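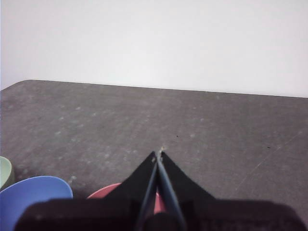

Section 2. Before You Order: Planning and Budget

Read this section before you sign anything. Melaniia Antoniuk wrote the first edition after our second arm arrived and would not fit through the door of the room we had bought it for.

2.1 Decide on the job first

1. Write down one task in a single sentence. Ours was "stack three bowls." It took two meetings to agree on it.
2. List every object the arm will touch, with its width at the rim and its weight.
3. Check each object against the gripper's opening and payload, using the vendor's data sheet. The sales brochure is a work of literature.
4. Send the sentence and the list to the vendor and ask for a written reply.

Note: Stollero and Holovko both quote by configuration. Ask each for the same one, in writing, or you will spend a week comparing a car to a car with wheels.

2.2 Measure the room

1. Measure the table, then the reach of the arm, then the table again.
2. Mark the outlets on your floor plan. Count what needs power: arm, controller, computer, monitor, each camera hub, and the fan someone will bring in by September.
3. Leave 40 inches of clear floor on the operator's side.

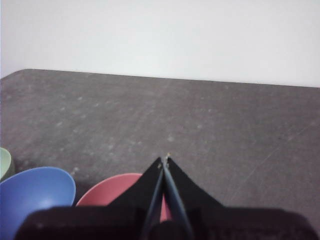

4. Choose a table you are willing to see ruined. A used one is fine if it doesn't rock. Marichka Yatsenko held out for a new one at the Ostley site, and she now owns a very expensive used one.

CAUTION: Do not bolt an arm to a table that hasn't been checked for load. The arm weighs less than you fear, but it moves faster than you expect.

2.3 Build the budget

1. Start with the arm and gripper. Enter the quoted price and leave it alone.
2. Add spare fingertips. Order one full set for every arm.
3. Add cameras, mounts and cables. Our last cable order came to $951, and we still borrowed two from the Ostley site.
4. Add the props. The whole line for bowls, cups and blocks was $34, and it was the only line Finance asked to discuss.

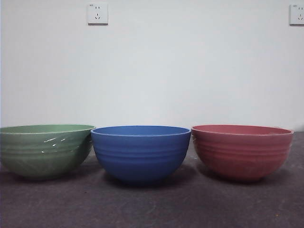

Figure 2-1. Bowls in green, blue and red, set out in a row.

5. Add freight, then call the carrier and ask about liftgate service. Ours was $501 and did not appear in the quote.
6. Add training time for each operator. Anas Azar keeps the hours in the Arila workbook, on the tab labeled "Misc" - don't rename it, the totals break.

Note: Buy props in colors that stand apart from the table and from one another. Buy duplicates on the same day. Stores change their bowls more often than you would think.

2.4 Get approval

1. Send the worksheet to Demyd Polishchuk with both quotes attached.
2. Wait.
3. If a quote expires while you are at step 2, ask the vendor to extend it before you ask Demyd anything.
4. Once approved, confirm the delivery address by phone. The vendor's system keeps old ones.
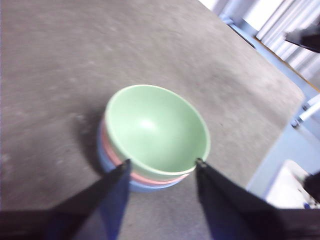 Should we buy a second arm at the same time to save on freight?
Only if the second arm has its own task, its own table and an operator with free hours. The freight saving is small next to the price of an arm that sits in its crate.

2.5 On delivery day

1. Photograph the crate before you open it.
2. Check the contents against the packing list, including the small bag of fasteners taped under the lid.
3. Keep the crate until the warranty ends. Yevdokiia Hrynyshyn will ask you to throw it out. Refer her to this section.
4. Go on to Section 3, Mounting the Arm.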